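# How Does a Robot Learn to Pick Up a Phone?

Pick up a pencil. Now pick up a cup. You used the same hand for both, and you probably didn't think about it at all. Your fingers knew how far to open and how hard to squeeze.

A robot doesn't know any of that. Somebody has to choose a hand for it, and then somebody has to test that hand many times. A robot's hand is called a **gripper**.

## Different kinds of grippers

Grippers come in many shapes. At the Gruswood workshop, engineers compare three kinds.

- **Two-finger grippers** close from both sides, like your thumb and pointer finger.
- **Suction grippers** have a rubber cup that sticks to smooth, flat things.
- **Soft grippers** have bendy fingers that wrap around an object.

A suction gripper is good at lifting a sheet of glass, but it has trouble with a woolly sock. A soft gripper can hold a ripe peach without bruising it, but a thin coin may slip away. Before you choose a gripper, you need to know what it will be picking up.

## Testing inside a computer

The engineers don't start with a real robot. They start with a **simulation**, a pretend world made by a computer. It works a bit like a video game. The table, the robot and the objects are all drawn by the computer, and the program works out what happens when they touch.

If the robot drops a pretend phone, there is nothing to clean up. The engineers just press a key and start again. One project, named Wurniditz, uses 40 different pretend objects. Each gripper gets 500 tries.

One of the harder objects is an old-style phone with lots of little buttons. It is narrow enough to fit between two fingers, but the fingers have to come down on both sides of it without bumping the keys. 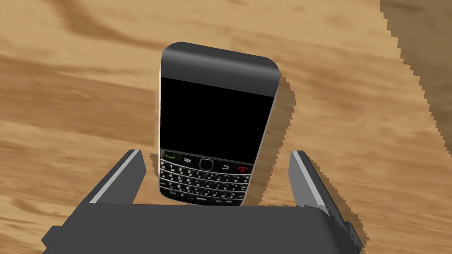

*A computer-made phone between two gripper fingers. The fingers are not touching it yet.*

Look at the gap on each side of the phone. The gripper must close so that both fingers press on the edges. If one finger gets there first, it can push the phone sideways or make it turn.

Squeezing matters too. With a weak squeeze, the phone slides out. A squeeze that is too strong could crack a real one.

## What the engineers write down

For every try, the computer saves the answers to a few questions:

1. Did the gripper touch the object?
2. Did the object leave the table?
3. Did it stay in the gripper for 6 seconds?

A try only counts as a success if all three answers are yes. In the first test with the phone, the two-finger gripper had 147 successes. The engineers then changed the **controller** – the program that tells the fingers when to move – so that the fingers closed more slowly. After that they ran the whole test again.

They changed only one thing at a time. If you swap the gripper and the controller together, you can't tell which one made the difference.

## Then comes the real robot

A simulation is never exactly like the real world. Real tables can be dusty. Real phones can be scratched or slippery. So the best gripper from the computer tests is built and tried again on a real arm, with real objects.

## Try it yourself

Find two rulers and a small box. Hold one ruler in each hand and use them as your gripper fingers. Try to lift the box off the table. Next, wrap a rubber band around the end of each ruler and try again. Do ten tries each way and write down how many worked.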